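Robotics club, pre-run safety check, humanoid at the shelf desk
Filled in by: Violeta Aravena. Second check: Isauro Galindo
29 March 2023

1. Blue boxes on shelf, both seated. OK
2. Hands clear of ledge before power up. OK, but right hand sits close to the board, watch it on the first move
3. Cables at right wrist free of the joint. Loop sticks out a bit, re-tie

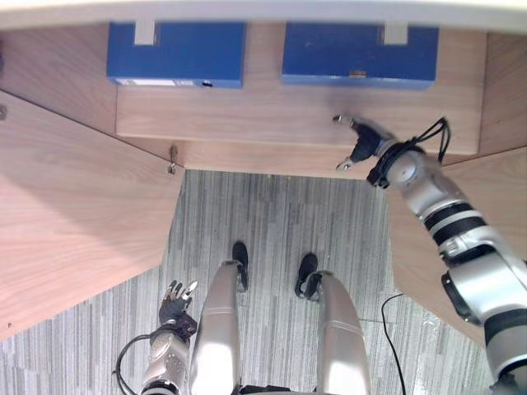
Sheet 30

4. Sleeve covers on, cuffs not riding over the metal. OK
5. Closed shoes, everyone. OK
6. Spotter knows where the e-stop is. Asked, yes. Say it out loud anyway

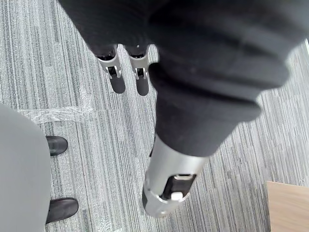 Spotter position, tape on carpet by the feet

7. Fingers: look at brackets and pins, nothing pinched in the cover. Fabric sits right up agianst the last finger, pull back before next run
8. Fingertip pads, check for splits. Isauro to do, log under part 2482
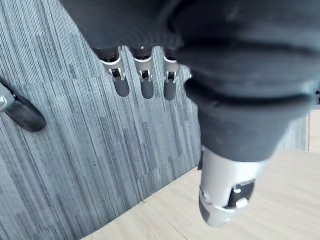 9. Floor. Clear tape is wrinkled, trip risk, press down or replace
10. Loose black cable on carpet, route it behind the desk. NOT DONE
11. Anything on casters out of arm reach. Move back befor start

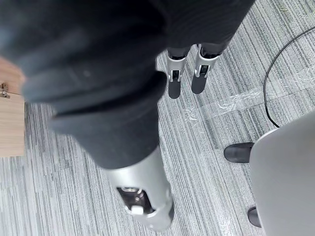

Items 9 to 11, right side of robot

Hold run until 10 is signed. V.A.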